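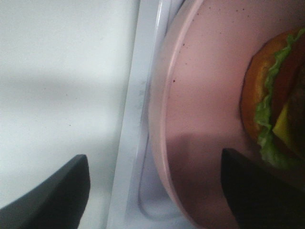 Yvette MacLeod wanted it noted before we'd even got the lids off the coffee that she still thinks we're mad to sell linseed as anything other than linseed, and that calling it "flax" on the bags is going to confuse half the farmers who bring it to us. So, noted, Yvette! It did set us off on the naming question straight away, which was meant to be item four, so I've written these up in the order we talked and you'll have to forgive the jumping about.

Names on the bags. I said I didn't mind which word we use as long as we use the same one on the bag, the invoice and the website (at the moment we manage all three differently, my fault as much as anyone's). The bakers who buy from us say linseed, the health food shops say flax, and the horse people say linseed and get quite cross if you say anything else. We went round this for far too long. Agreed in the end: "Golden Linseed (Flaxseed)" on the small bags, plain "Linseed" on the sacks. Yvette asked for her objection to the brackets to go in. It's in.

Minutes of the last meeting. Fine, apart from me having spelt Ghauri wrong all the way through. Corrected on the master copy.

Brirance. They've come back with an offer to take 40 tonnes of the brown seed for pressing, collected from us, with the price fixed now and paid on collection. I was very keen when I read it and rather less keen by the time we'd gone through the small print together. The moisture limit is tighter than we're used to, and anything over it gets knocked down at a rate that they set themselves. Two growers said they'd sooner hold on and see what the market does after November, when the imported seed starts to arrive and we find out whether it's a glut or a trickle. Others have bills to pay and would like the money, thank you very much. I can see both sides and said so, probably at more length than was needed. We agreed that I'll ring Brirance and ask whether the moisture deductions can follow a fixed scale printed in the contract. If they say yes we sign. If they say no I bring it back here and we have the whole argument over again.

Ghauri and the cleaning. The screens at Ghauri are letting through more cleavers seed than last season and we've had a grumble from one of the bakeries. Ghauri's answer is that the crop came in dirtier, and to be fair to them it did, I walked a couple of those fields myself and it was like wading through Velcro. Still, we pay for a finished sample. They've offered a second pass at half price. Yvette said it ought to be free. I said I'd try for free and take half price if I had to, and that seemed to suit everyone.

Cold-pressed oil. Lots of chat on this one and I got a bit carried away, sorry. Stelness would press a trial batch for us and fill 2000 bottles, the dark glass ones, and we'd put our own label on. My worry is how long it keeps. Linseed oil goes off quickly once it's opened and not all that slowly before, and shops don't like giving up chilled space to something people buy once a month. Against that, the margin on oil is miles better than on whole seed and it would give us something new to talk to the shops about. Someone asked whether the leftover cake comes back to us (it does, and the horse people will have it in a flash). We didn't vote. I'm to get a written price from Stelness with the bottles shown separately, and find out the smallest run they'd do if we lose our nerve.

Zimus. They want to know whether we'll be growing Zimus again next spring, as the seed has to be ordered early. Yield was a bit down on the older variety but it stood well and was much easier to combine, with hardly any wrapping round the reel. Hands up for ordering again: everybody bar Yvette, who's going back to what she had before and says she'll see us at harvest. Orders to me by the end of the month please, in writing, and I do mean in writing, a shout across the yard doesn't count.

Storage. The fan in the far bin is making its noise again. I've had a look and can't find anything, so I'll get the electrician out when he's next over this way.

Any other business. The website still has last year's prices up. I'll change them tonight. Somebody has my good sampling spear and I'd like it back before the next load goes out.

We finished at twenty past nine. Next meeting same place, usual time, and I'll send round the Stelness price as soon as I've got it.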